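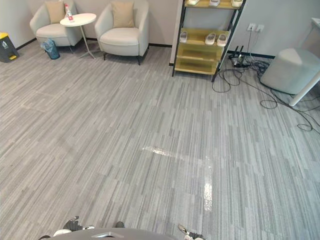 The calibration certificate for the rain gauge at Coston expired in January, and the water company went on using its figures until June. Nikola Nowakowski established this on his first morning by reading the label on the back of the logger. He noted it on the form, under Other Remarks, and drove back to the office at Trultside to write it up. He worked in the waiting area on the ground floor, his own desk having been given to the billing team. The carpet there was grey tile with darker streaks, and a wet patch lay across it in the shape of a rough L, one arm running left to right and the other, narrower, coming down from it. He looked at it for longer than he needed to. It had the same plan as the Sowa reservoir, which also had a wide arm and a narrow one, and which according to the Coston gauge should by now have been two metres higher than it was.

The discrepancy was simple to state. The gauge had recorded 375 millimetres of rain since the certificate lapsed. The reservoir had received the equivalent of a good deal less. Water that falls on a catchment can go to four places: into the reservoir, into the ground, into the air, or into somebody's pipe. Nikola had been engaged to say which.

He began with the air, as the cheapest to rule out. Evaporation from open water in that valley is small before May, and the tables agreed with the pan readings to within a few per cent. The ground took him longer. The rock under Sowa is a tight shale, and the three boreholes along the dam showed levels that had not moved since the winter. He plotted them anyway. The plot was three flat lines.

That left the pipe. The only licensed abstraction above the reservoir belonged to Trarkaletti, a bottling works which drew 60 cubic metres a day and had done so without complaint for ten years. Its meter was sealed. The seal number matched the register. He photographed the seal, closed the cover and walked back down the track in light rain, holding his hand out flat from time to time.

At the gauge he stopped. It was a tipping bucket type, with a funnel above and a small seesaw inside that drops one way and then the other, closing a switch at each tip. He took off the funnel and poured in a measured quantity of water from a burette at the rate given in the manual. The logger should have shown 10 tips. It showed 14. He repeated the test and got 14 again. He sat in the van and ate a cheese roll, and then did it a third time.

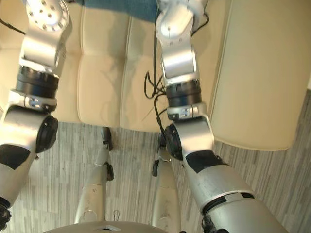
Felicidad Macapagal told him by telephone that evening that fourteen was impossible. She had set the stops on that bucket herself, she said, and a stop screw does not unwind by two-fifths of a bucket in an exposed field without help. Had he checked the switch for bounce? He had. Had he levelled the base? He had levelled the base. She was quiet, and he could hear a tap running at her end. Then she asked which way the lock nuts were facing.

He did not know. He drove out again the next day to look.

The lock nuts were on upside down, with the chamfered side against the bracket. A nut fitted that way will hold, but anyone who had been trained on the instrument would have put it on the other way up. Someone had taken the screws out, set them again with the bucket tipping early, and replaced the nuts without knowing they had a right side. The threads were clean. There was a smear of blue grease on one of them, of a kind the water company did not buy.
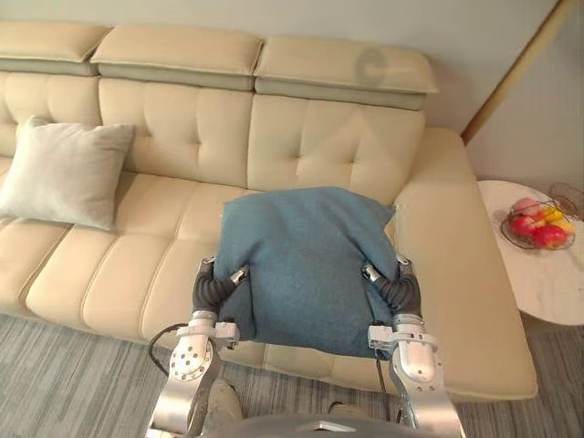 He considered who gained by a gauge that read high. The compensation agreement was in the appendix to the licence, where he had already read it once without interest. In any half year when rainfall at Coston exceeded 350 millimetres, the daily limit on abstraction was lifted. In any half year when it did not, the limit stood, and each day over it cost the licence holder 2,000 pounds. Corrected for the test result, the true rainfall was 268.

He went back to the works and asked to see the second meter. The manager said that there was no second meter. Nikola said that in that case he would like to see the second pipe. The manager took some time to find his boots.

It ran behind the loading bay under a sheet of corrugated iron, and the joints were packed with blue grease.

The report was dated June 17, 2024 and ran to nine pages, of which six were tables. It recommended that the gauge be recalibrated, that the licence be reviewed, and that certificates be renewed before they expired. Felicidad read the draft and made one correction, to the spelling of chamfered. When he went out to reset the stops he took her drawing with him, and he fitted the nuts with the flat side to the bracket, and poured in the water, and counted the tips.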